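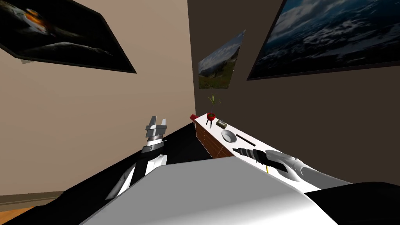 Simulated training data sounded like a cheat code when we picked our project last June. Our question was pretty narrow: if you shuffle where the small stuff sits on a piece of furniture between episodes, does a two-armed robot get better at picking up one particular object? The object I ended up caring way too much about is the thin black stick lying to the right of the white bowl on the cabinet. It's skinny, it's dark, and the right arm has to come in low across the front of the cabinet to get anywhere near it. The bowl and the potted plant were easy to like after a week of that stick!

4 min read

I did this with Alina Sârbu, who built the scenes, and Po-yen Tam, who wrote the scoring script (and rewrote it, sorry Po-yen). Everything ran in Walarel, the simulator our lab uses. We made 2000 training episodes in two sets. In the fixed set, every object started in the same spot every time. In the shuffled set, the starting spots moved around on the cabinet top and the stick got a random angle too. Same policy network for both, same number of training steps, same learning rate.

Of the 2000 episodes, 1747 made it through our filter. The rest got tossed, mostly because an arm clipped the cabinet during the demo motion and the physics went a little nuts. I wanted to keep those at first, and Alina talked me out of it, which was the right call.

Then we tested each policy on 300 new layouts neither one had seen. The shuffled policy grasped the stick more often, and it wasn't close. The fixed one kept reaching for where the stick used to be, like me looking for my keys. On the bowl the two were nearly tied, and I think that's down to size, but we didn't test size on its own so please don't quote me.

What bugs me is the angle thing. When the stick pointed straight away from the robot, both policies did badly. I watched about 50 of those runs back to back (with snacks) and the gripper usually closed a bit too early and nudged the stick. Ming-te Lau thinks our camera view hides the far end. I think it's the closing threshold. We have a bet going.

If I get to keep working on this next term I'd like to let both arms pick who reaches, because right now the left one never gets assigned the stick at all, and I'd rerun the angle tests with a second view so Ming-te and I can settle up.

12 comments · 31 shares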